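The Kassab Long Table

We built the Kassab for people who share one table all day and still want to like each other by six in the evening. It's a big white top, generous enough that two people can work face to face and nobody has to guard their elbows, and it looks lovely near a window — ours gets the morning light and a plant or two, and we've grown very fond of it.
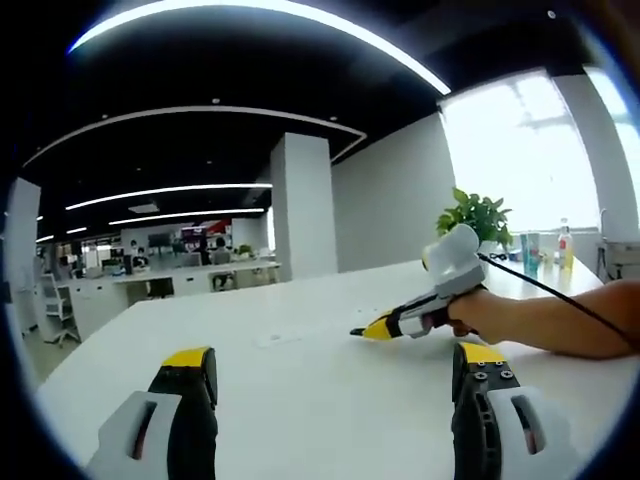
The Kassab in white, with a small rectangular panel set flush in the top.

The glossy finish is the one most folks pick. Wipe it down with a soft damp cloth and a drop of dish soap, and please skip the scouring pads! Small dark parts like buckles, clips and screws show up nicely against the white, so if your work is fiddly you'll be glad of it.

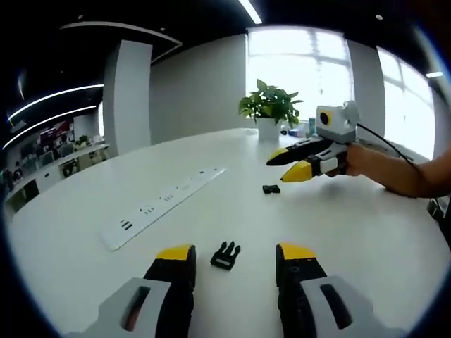
Glossy white top, shown with a power strip and a potted plant (not included).

Qistina Majimbun in our showroom is happy to talk sizes, and she'll mail you finish samples if you ask. Seats for 2, 3 or 6 to a side can be planned with her too. 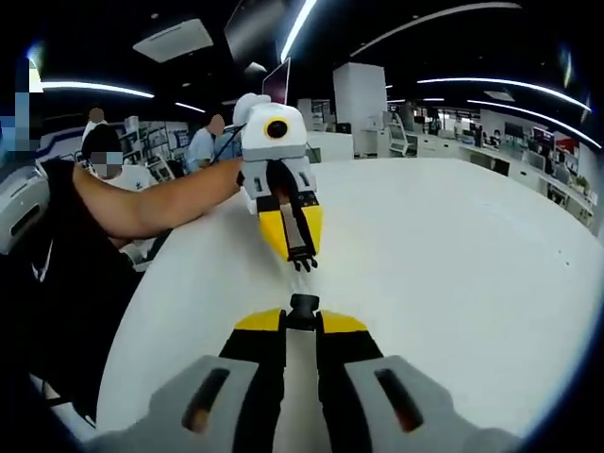 Delivery takes longer in April, our busy month, so do order early if you're moving offices. The matching Vestus bench ships separately.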